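Re: [bench-automation] Chores as a benchmark: are we there yet?
From: Efa Kemeys
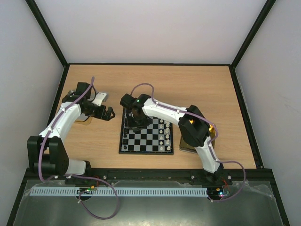 1. Reply to Rhydian's message

Rhydian Probert wrote:

> Callwood have asked for a yes or no on whether two arms on a table can
> take over light tidying and kitting by November. I am inclined to say
> yes. Setting out and clearing a chess set is the same job as sorting
> cutlery or filling a parts tray: pick up a small thing, put it in the
> right place, don't knock over its neighbours. If the bench can do the
> one, I see no reason to treat the others as research.
>
> Could people say which chores they would sign off today?

I would not sign off any of them today, though I agree the comparison is a fair one as far as it goes. My objections are to the parts it leaves out.

Chess pieces are kind objects. They are rigid, they stand up by themselves, and there are only a few shapes. The board tells you where each one belongs. The awkward part is the approach. With the gripper over the far side of the board it covers a good many squares and some of the dark pieces, and the dark pieces are hard enough to tell from dark squares on that side anyway. A planner that relies on one fixed view has to remember what was there before the arm came across. Ours does remember, until something is nudged, and then it places with full confidence on a square that is already taken.

The fingers are the second problem. They are blocky and notched, which suits a pawn in the open. In the back row the gap between two pieces is less than the finger needs, and the usual result is one piece gripped and one leaned on. Cutlery in a drawer is worse: thin, shiny, overlapping, and no use at all for a top-down grasp unless you first spread it out, and spreading it out is a separate skill that we have not trained.

2. What I would tell Callwood

Kitting from a tray of one part type, parts not touching, fixed lighting: possible with a person at hand. Gwenllian ran the Vellow spacers on this basis and had 4 drops in 1,000 picks. That figure excludes the picks where she had to restart the controller, and I would want those counted before it goes in a report.

Kitting from mixed trays: no. Two-handed jobs such as holding a bag open with one arm and filling it with the other: no. We can run two arms in the same space without a collision, but that is mostly because one waits for the other. It looks like cooperation on video and is really a queue.

Household work: no. Laundry and wiping down both need some sense of force, and at present we infer contact from motor current, with a delay. Landeg's folding trial took 10 minutes per towel and stopped whenever the towel landed face down on a corner.

3. Reset time

Please could everyone report reset time along with success rate. A chore that takes the machine 2 minutes and then takes a person longer to put right has not been automated. Hywel's last table left this out and I think it flattered us.

4. Smaller points

- Cable loops. The slack at the front of the bench needs to be checked at full reach on both sides before any long run. Tsehay has the clip drawings.
- Trays. The shiny rim upsets the depth estimate. I would like to try a matt one before anybody retrains on more data.
- The Flumora grasp set is still on the old share. I will move it when I have the space.

Rhydian, if you need a one-line answer for Callwood, "single-part kitting, supervised" is as far as I would go. I am happy to look over the wording before you send it.

Efa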